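Die Fähre nach Drosville

Halb sechs und immer noch keine Schuhe. Vira Bilyk stand auf Socken im Flur, den Koffer zwischen den Knien, und suchte den linken. Der rechte war da. Der rechte war immer da.

Die Fähre ging um sechs. Letzte vor dem Eis. Danach bis März nur noch der Bus über Cheon, zwei Tage, wenn der Pass offen war. Und der Pass war nie offen.

Mutter hatte angerufen, nachts. Kein Gruß, nur: Das Haus wird verkauft. Komm oder lass es. Dann das Tuten. So war sie. So waren alle in Drosville, Sätze wie zugeschlagene Türen.

Also der Schuh. Unterm Bett. Hinterm Ofen. In der Kiste mit den Sachen vom Bruder, die sie seit dem Umzug nicht aufgemacht hatte. Sie machte sie auf, jetzt, ausgerechnet jetzt, Viertel vor sechs. Kein Schuh. Aber der Geruch von ihm, Garage und Gummi und kalter Rauch, und sie saß auf dem Boden und hätte beinah die Fähre vergessen. 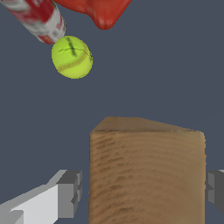 Tennisball und Dose.

Er hatte immer gegen die Wand gespielt. Stundenlang. Plock, plock, plock, bis der alte Nachbar mit dem Stock ans Rohr schlug. Sie hatte ihn dafür gehasst, einen ganzen Sommer. Heute hätte sie 800 gegeben für eine halbe Stunde davon. So viel stand auf dem Konto, mehr nicht.

Sie zog die Gartenstiefel an. Fertig. Raus.

Daltville im Dezember: schwarz, nass, die Laternen noch an. Die Straße zum Hafen runter, der Koffer rumpelte hinterher, ein Rad eierte. Beim Bäcker Licht, keine Zeit. Bei der Post jemand, der grüßte, sie grüßte zurück und wusste nicht wen. Unten das Horn. Einmal. Beim dritten Mal legten sie ab, das wusste jedes Kind.

Horn, zweimal.

Sie rannte. In Stiefeln, eine Nummer zu groß, über die nassen Bohlen. Der Mann an der Kette hatte die Hand schon am Haken. Er sah sie an, sah die Stiefel an, ließ die Kette noch mal los.

»Fünfzig«, sagte er.

»Letztes Jahr warens dreißig.«

»Letztes Jahr war letztes Jahr.«

Sie zahlte. Hinter ihr fiel die Kette, das Horn zum dritten Mal, und das Wasser zwischen Bord und Mole wurde breiter, erst eine Handbreit, dann ein Mensch, dann zu viel. 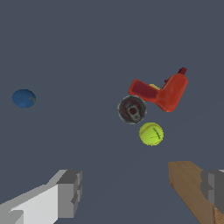

Das Haus also. Vier Zimmer, ein Dach, das der Vater jedes Jahr flicken wollte und jedes Jahr nicht geflickt hat. Sie ging es im Kopf ab, an der Reling, die Finger taub. Küche, die Bank am Fenster, die Delle im Türrahmen. Dann der Keller, und vor dem Keller blieb sie stehen wie früher. Da lag sein Werkzeug, immer auf dem Boden, nie im Regal. Die rote Bohrmaschine auf der Seite, daneben die Rolle Klebeband, dunkelgrau, mit der er alles reparierte, was er vorher kaputtgebohrt hatte. Niemand durfte was wegräumen. Auch nachher nicht. Mutter wischte drum herum, all die Jahre, und sprach nicht darüber. Und wer kaufte jetzt so einen Keller? Irgendwer von Etunura wahrscheinlich, die kauften ja die ganze Bucht auf, Haus für Haus, und rissen ab, und bauten nichts hin.

Gegen acht kam Nebel. Eine Frau mit einem Huhn im Korb setzte sich neben sie und fing an zu reden, von einer Hochzeit, von einem Schwager, von fünfzig Gästen und nur einem Ofen. Vira nickte. Das Huhn sah sie an. Es tat gut, die Stimme, man musste nichts machen.

»Und Sie?«, fragte die Frau irgendwann. »Heim?«

»Weiß ich noch nicht.«

»Mit den Stiefeln?«

»Mit den Stiefeln.«

Die Frau gab ihr ein Stück Brot. Sie aß es im Stehen, weil vorn jemand rief, die Küste sei da. War sie nicht. Nur eine dunklere Stelle im Grau. Dann doch. Der Kirchturm, der Kran, die zwei schiefen Pappeln. Und auf der Mole eine kleine Gestalt, ohne Hut, die nicht winkte.

Mutter nahm ihr den Koffer ab. Wortlos. Sie gingen den Hang rauf, Mutter vorn, viel zu schnell für ihr Alter. Oben blieb sie stehen und hatte keine Luft mehr und tat so, als suche sie den Schlüssel.

»Ich hab den Keller gemacht«, sagte sie. »Heut Nacht. Alles auf einen Haufen. Musst nur sagen, was du wilst.«

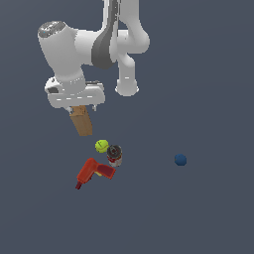

Holzklotz, Ball, Suppendose, Bohrmaschine. Der kleine blaue Ball liegt für sich.

Vira stand auf der untersten Stufe. Es war so wenig. Sie hatte gedacht, es wäre mehr.

»Den Ball«, sagte sie.

»Welchen?«

»Den gelben. Für die Wand.«

Mutter nickte. Dann zog sie die Jacke aus, hängte sie an den Nagel und schob mit dem Fuß die Kohlenkiste weg, bis die ganze Kellerwand frei war.

»Dann mach«, sagte sie. »Der Nachbar ist eh taub.«

Plock.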